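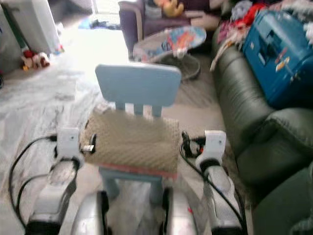 Chapter 3. The Family Living Room

Courses > Household Management > Part One > Chapter 3

Last updated: August

August - Prepared by the Plaver School of Household Studies

In most homes with young children, the living room has more uses than any other room. Adults rest and receive visitors in it. Infants are fed and settled in it, older children play in it, and clean laundry often waits there until someone has time to fold it. A child's chair and a baby bouncer may stand within a step of a full-size sofa, and the top of the sofa may serve as a shelf for clothing and cases. The household worker who enters such a room must be able to tell which items belong there, which are passing through, and which need care before they are put away.

Chapter 2 dealt with rooms that have a single main purpose. The present chapter turns to a room whose purpose changes during the day. Students should have read the section on daily and weekly routines (page 86) before going further.

After completing this chapter, the student will be able to:

- sort the contents of a living room into fixed furniture, movable furniture and loose items;
- prepare small seating, with its cushions and covers, for cleaning;
- inspect a leather sofa and record its condition;
- restore the room to the order the family prefers.

3.1 Small Furniture and Its Coverings

Children's furniture is light and is moved often. It should be given a regular place, away from doorways, and returned to that place at the end of each cleaning period. A chair may have a smooth frame that can be wiped and a knitted cushion that cannot be treated in the same way. The two are always separated first. The cushion is lifted off, shaken outdoors and checked along its trim, where stitching tends to give way. If a care label is present, its directions are followed. If there is none, the worker asks the family before washing.

Printed fabric covers on bouncer seats are removed only when the maker provides for it. Straps and fastenings are closed again before the seat is put back in use.

Piles of clothing should not be left along the back of a sofa. Dyes may rub off on leather - especially pale leather - and small articles slip behind the cushions. Clothing is carried in one load to the folding surface. Hard cases are lifted, never dragged, and are set on the floor or on a shelf.

3.2 Leather Seating

A leather sofa is the largest surface in many living rooms and the one most often cleaned by the wrong method. Before any cloth is used, the sofa is cleared completely and examined from above in good light. The worker looks first at the backrest, then at the long seam where the backrest meets the seat, and last at the seat cushions.

Folds and creases are to be expected in leather that is in regular use, and one cushion may be far more wrinkled than its neighbor. Such wrinkles are noted in the room record but are not treated as damage. Cracks, open stitching and sticky patches are reported. Crumbs and dust collect in the stitched channels and are taken out with a soft brush before wiping begins.

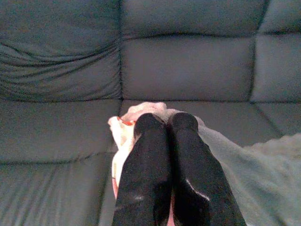

3.3 The Room Record

The form used in this course was drawn up for the Lutier training houses and is printed in full on page 105. One sheet is kept for each room. Entries are short, are made at the time of the inspection, and name the item, its place and its condition. A completed sheet from the Monen house appears on page 237 and should be studied before the first practical session on Monday.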